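What the rulebook is for

May 22, 2021

I have spent most of this spring writing rules for a robot gripper, and I've enjoyed it far more than I expected to! The project is called Clidura. It lives entirely in simulation for now, and the aim is simple to say: get a two-fingered gripper to work near household furniture without doing anything daft.

When I joined in February there was one rule, written on a sticky note in the Betlow office – "don't hit the furniture". Fair enough, but what counts as hitting? How close is too close? Does brushing a panel with the side of a finger matter as much as driving a fingertip into it? (I think it does, for what it's worth, and I lost an afternoon arguing the point.)

So now we have a proper document, and it runs to two pages. Every test starts with the fingers open and empty. The approach speed is written down before the run, never tuned halfway through. Any contact we didn't ask for ends the run and gets logged as a failure, even if the robot would have got there in the end. A change to the control code means going back to the start of the set, all 1000 runs of it, and yes, that hurts when you only changed one line.

My favourite rule came from Okeke, after a long week of puzzling results: look at the view from behind the gripper before you look at the numbers. I love this one. A table of scores will tell you that a run went badly, but a single view lets you check where the fingers are pointing and what lies between and beyond them. With pale wood below and a red panel set into it, there are edges and grooves everywhere, and each one is a question for the rulebook.

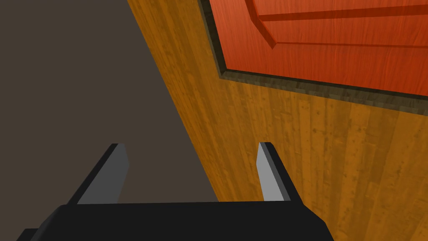

Tracey Sowerby wrote back to my last draft to say that the stopping rule should come first, ahead of speed and everything else, and that anybody on the team ought to be able to end a run without giving a reason. She also wants the rules read aloud at the start of each set, and I was doubtful until we tried it. We found two that contradicted each other before we'd reached the bottom of page one!

The next draft goes to the Harnunside group once I've fixed those, and then I'm starting on the section about drawers.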